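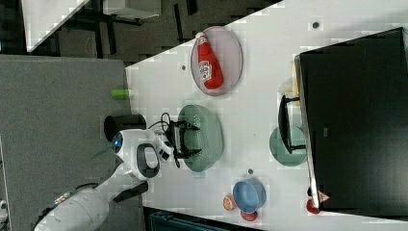

Ketchup on the mauve plate, blue bowl up front.

Filed under: Play Kitchens & Pretend Food

I've been through a lot of pretend dinnerware, and most of it looks tired by March. The Gosimberg table set from Clanenley is the first I've wanted to keep out all day, and a lot of that is the color! Mauve, soft green, light blue, all a bit faded-looking in a nice way, so the red of the ketchup bottle really jumps out on a white tabletop.

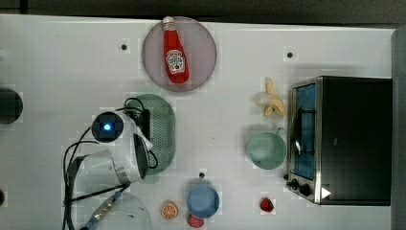 3 min read

My favorite piece is the banana. The peel is split into sections that flop open, and my daughter Brândușa has "served" it to me more times than I can count (usually with ketchup, sorry). The strawberry is tiny and very sweet, though it's the one I keep hunting for under the couch.

The bowls feel good in the hand and they're light enough for a six-year-old to carry two at once. I do wish the plates had a deeper rim, as fruit rolls straight off when somebody runs to the table.
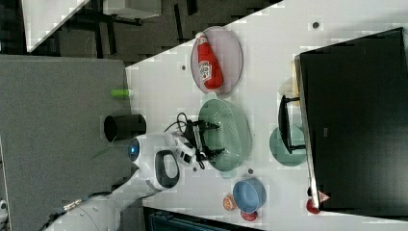
Storage is the other weak spot. The bag it comes in is too small, and I gave up and moved everything to a drawer. Still, we've had it out every evening before bath time and I'd buy it again tomorrow. The blue bowl alone has been soup, a hat and a boat.

Recent reviews
Wellance Stacking Cups
Bălan Tea Set for Two
365 Days With One Play Kitchen
Pretend Groceries Worth Keeping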